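Rodwood Server Reuse Workshop
Progress report to the Ekpo Fund, prepared by Titilayo Ogunleye
Period covered: February to May

Dear Garba Anozie and colleagues,

Thank you again for your patience with us over the winter, and for the very kind note that came with the second payment. It has been a busy few months at the bench and I'm glad to say most of the news is good. When I last wrote we were still sorting donated machines into piles, and now we are well into the part everyone had been looking forward to, the processor and memory work.
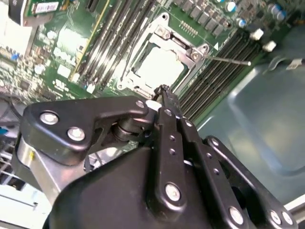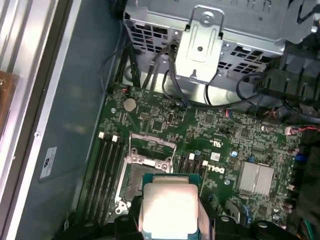
Processor work on a server board, with the memory slots on either side of the socket.

Where we are with the machines

Your grant was for refurbishing servers that local offices had finished with, so they could go out again to schools and small clinics. By the end of May we had 22 machines through the whole process and out of the door. Dirnance gave us the largest batch, and Sernier followed with a smaller one that came in very clean, bless them.

Each server is opened and checked over before any part is changed. The socket gets the most attention, and quite right too – the contacts inside are tiny, and one bent one can mean the whole board goes to the spares shelf. We lift the load plate, look at the contacts under a good lamp, lower the processor in level and only then bring the plate and lever back down. Tobiloba Adeleke wrote this up as a one-page bench sheet, which now hangs over both workstations and is getting rather dog-eared.

Memory comes after the processor. We had planned to test it in the machines it arrived in, but it is far quicker to pull it all, test it together and match up the sets, so that's how we do it now.

What has been harder

Two boards were lost to damaged sockets in March. Both had been like that when they reached us, as far as Femi Shehu could tell, but it was a disappointment all the same. We also ran short of thermal paste and waited longer than we should have for the next order.

Spending

Of the $1000 set aside for tools and bench supplies, we have spent $600, mostly on lamps, anti-static mats and drivers. The rest should carry us through to the end of the grant, and I would like to keep a little back for replacement coin-cell batteries, which we get through faster than I ever imagined.

Next steps

Tobiloba Etim will be going through the remaining Dirnance machines over the summer. If you would like to visit, please do come – mornings are best, and the kettle is always on.

With warm thanks,
Titilayo Ogunleye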